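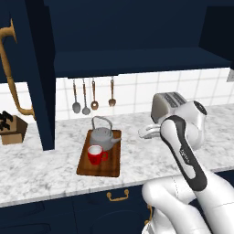

職場の給茶・軽食コーナーにロボットアームが入ります。担当者の仕事はどう変わりますか

最終更新日：2025年3月22日

投稿者：みずたまり

社員食堂の運営会社で、オフィス内のパントリー（お茶出し、軽食、片付け）を担当しています。勤務先のClulelで、10月からカウンター作業の一部をロボットアームに任せることになりました。今はシミュレーション上のキッチンで動作を作っている段階で、赤いマグとグレーのケトルをまな板の上に置いた画面を見せてもらいました。カウンターの奥にトースターがあり、上の棚の下にはおたまなどが吊ってあります。うちのパントリーとは配置が違います。

担当は4人です。会社からは「人は減らさない、作業の中身が変わる」と説明されています。ただ、具体的に何がどう変わるのかを聞くと、現場で決めてくださいと言われます。次の点を知りたいです。

・朝の準備と片付けの手順は、人に合わせたままでいいのか
・ロボットが止まったとき、誰がどこまで触っていいのか
・勤務評価やシフトに影響が出た職場はあるか

メーカーの資料には600ページのマニュアルが付いていましたが、現場向けの部分はほとんどありません。同じような経験のある方、教えてください。

投稿者：Jhun Macaraeg

Lacsonという会社の社員用キッチンで、アーム導入の前から働いています。日本語がおかしかったらすみません。

手順は変わります。うちで一番変わったのは物の置き場所です。人だけのときは、マグがどこにあっても誰も困りませんでした。今はマグとケトルの定位置が決まっていて、取っ手の向きまで決めています。置き場所の表を作り、カウンターの横に貼りました。最初の一か月は、昼休みに社員の方が自分で動かしてしまい、そのたびにアームが止まりました。社員向けの案内は、導入の前に出したほうがいいです。うちは後から出したので、苦情は全部私たちに来ました。

止まったときの対応は、必ず紙で決めてください。うちの決まりは次のとおりです。

1. 非常停止ボタンは誰が押してもよい。
2. アームの届く範囲に手を入れるのは、停止を確認してから。
3. 再起動は講習を受けた人だけ。
4. 止まった時刻と、そのときカウンターに何があったかを書く。

4は面倒ですが、続けてください。導入から最初の集計までに、記録した停止は659件ありました。半分以上は物の位置ずれです。この数字を出したら、会社は再起動の作業を正式な業務時間に入れました。それまでは「ちょっと見ておいて」で済まされていて、休憩中に呼ばれることもありました。

シフトは変わりました。早番が一人減って、その分が午後に移りました。早番の手当がなくなって収入が下がった人がいます。会社が「人は減らさない」と言うとき、時間帯と手当の話は入っていないことが多いので、先に聞いてください。

画面の配置が自分の職場と違うなら、それも早めに言ったほうがいいです。うちも最初の動作確認は別の配置で行われ、本番ではトースターの位置が違うだけでやり直しになりました。棚の下に吊った道具は全部外しました。カウンターの写真と寸法を現場から出すと、話が早く進みます。

投稿者：tokumei_kitchen

機械が入れば結局は人が減ると思います。うちの親会社もそうでした。早めに異動希望を出しておいたほうが安全です。

投稿者：Celineの総務

導入する側の立場から書きます。当社は拠点の一つ、Hinley棟でカウンター作業を自動化しました。

評価については、導入前に基準を書き換えておく必要があります。当社では提供数で評価していたため、アームが出した分が担当者の実績から消えました。前年の同じ月は1,204杯だった担当者の数字が大きく下がり、本人から指摘があるまで誰も気づきませんでした。今は提供数を評価から外し、補充、清掃、停止対応、利用者対応の四つで見ています。

講習の費用と時間は会社負担にしてもらってください。勤務時間外に動画を見ておくように、という形はよくありません。断って大丈夫です。

清掃の範囲も確認が必要です。アーム本体を拭くのがパントリー担当なのか保守業者なのか、契約書に書いていないことがあります。当社では関節より先の部分は担当者、それ以外は業者としました。使える洗剤も決まっているので、普段の台所用洗剤で拭く前にメーカーに聞いてください。

補足（みずたまり）

ありがとうございます。停止の記録用紙は、Jhunさんの項目をそのまま使わせてもらいます。手当の件は会社に聞いたところ「検討中」とのことでした。書面での回答をお願いしています。カウンターの寸法は来週測って提出します。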